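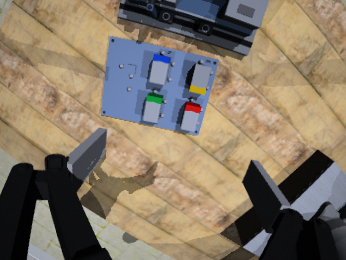
The strip top, with the blue board and blocks on it.

Listeder table by Kernengate: review after a winter of use

We bought the Listeder in October to replace two folding tables that had never been the same height. It is sold as a table for workrooms and large kitchens, and ours has had a fair amount of both kinds of use. I paid the full price of £2,009 including delivery. That is a lot for a table, so I'll go through what you get.

Delivery and assembly

It came on a Friday in two boxes. The top is the heavy one and needs two people to bring it in. Adwoa Kpodo, who shares the room with me, took the other end and we turned it on its side to get it through the door. There is no handle or strap on the box and the cardboard is slippery, so wear gloves.

Putting it together took 20 minutes. The legs go on with bolts into metal threads already set in the underside, and the key supplied is good enough to use. One bolt had a rough thread and would not go in by hand. Kernengate sent a new one within the week without asking for a photo or an order number.

The instructions are a single folded sheet. Step four shows the leg the wrong way round. If the bolt holes don't line up, turn the leg over and carry on.

The top

It is a strip top, and the strips vary a good deal. Some are plain yellow and smooth to look at, others are reddish-brown or pinkish with a much busier grain. The shop pictures made it look more even than it is. I like it, but anyone wanting one calm colour from end to end should look at the Aidoo, which is the plainer model from the same maker and costs less.

Thickness is 20 mm, thinner than I expected at this price. I have not noticed any bending. A vice clamped at the long edge made no difference, and neither did a sewing machine running at full speed. Noise does carry, though. Put a mug down hard at one end and you hear it at the other.

The finish is oil. Water left overnight gave us a pale ring, which came out with a light rub and a bit more oil on a cloth. Beetroot did not come out. Kernengate sells its own oil in small tins and I would skip it — a plain furniture oil from the hardware shop has done the same job on our test patch under the table.

The seams between the strips are narrow but they do hold flour and fine dust. A soft brush gets it out. A damp cloth on its own just packs it in further.

Size and footing

At 80 cm from front to back it suits one person working along each long side, as long as they are not both spreading paper out. We tried it square to the wall for a month and then turned it at an angle to the room, which made it easier to get round the corners with a trolley.

Our floor is stone tile and uneven. The feet screw out to adjust, but not far, and one corner still needed a thin piece of cork under it. The feet also work themselves back in over time. I check them when I sweep. 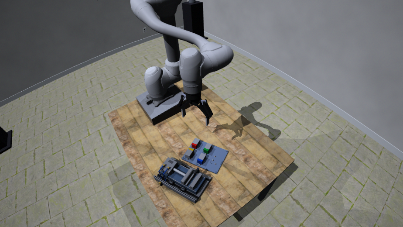
Compared with the Istetti

I used an Istetti for several years in another building. It is a heavier table with a laminate top, and it takes abuse better. You can put a hot pan straight on it and forget the thing is there. The Listeder needs a mat for that, and it needs oiling twice a year. Against that, the Istetti's edges chip and cannot be repaired, and its legs take up more knee room.

If the table is for glue, paint or engine parts, buy the Istetti. For cooking, cutting out cloth, paperwork and general bench work, I prefer the Listeder.

Would I buy it again?

At the full price, probably not. Kernengate puts returned tables on its clearance page from time to time, and the marks on them are usually on the underside. I would wait for one of those, ask for a spare bag of bolts with it, and buy the oil elsewhere.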